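From: Oľga Šimek
To: Tarnura sewing list
Subject: Re: quilted cotton shrinking

Radek Koubek wrote:
> I cut 147 cm of the quilted cotton and it came out of the wash a
> lot shorter. Do you prewash it or just cut bigger?

Radek, I prewash. Warm water, low spin, dry it flat. The batting pulls in more than the top layer, so cutting bigger only fixes half of it.

1. Zigzag the raw ends before washing.

2. Press lightly from the back, then cut. Small pieces in white and orange: 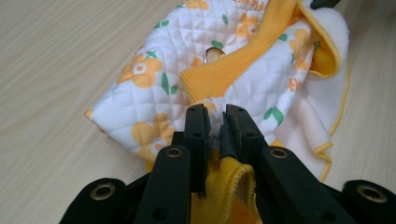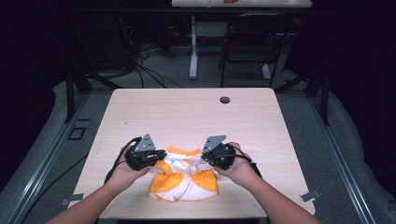

3. Bind the armholes before closing the sides.

The shop in Ondrejka still has the plain white at 187 a meter. Vratislav has my spare binding if you need some before November.

Oľga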